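Media and Campaigns, Unit 4: Did the Broadcast Decide It?
Notes by Aoi Okabe

Read before section: Hirano, chapter on radio; Aranda's reply to it.

Most textbooks tell some version of the same story. A candidate went on the air, looked or sounded better than the other one, and won. I'd like you to distrust it. The usual proof is a poll taken after the fact, and people who are asked later why they voted a certain way tend to give the answer they've heard on the news.

Take the Kulthorpe mayoral race, our case for this unit. Masson won by 324 votes. The local paper credited his one radio debate, and every later account copies the paper. Hirano went back to the station's records and found a listener survey with 400 replies. It asked who "did better." It did not ask anyone whether they had changed their mind. Aranda still thinks the survey shows a shift. I don't see it, but read her and decide.
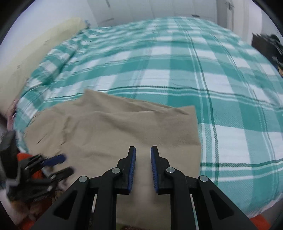
Survey tables have the same trouble at any size. A total of 1,000 replies sounds solid until you ask who sent the form back and who threw it out. Broad results also hide the places where groups overlap. Think of a plaid sheet, teal and white: the wide bands catch your eye first, and the narrow dark green lines between them are easy to skip. In Kulthorpe the narrow line was union members who owned their homes, and the published table has no row for them at all.

For section, bring one page on these:
What would the station have had to ask, and when, to support the paper's claim?
Does Aranda answer Hirano's point about timing, or go around it?
Hirose calls the debate "decisive" on page 6. What does he cite?

Drafts are due October 30, 2026. Do not cite the paper's anniversary issue as a source.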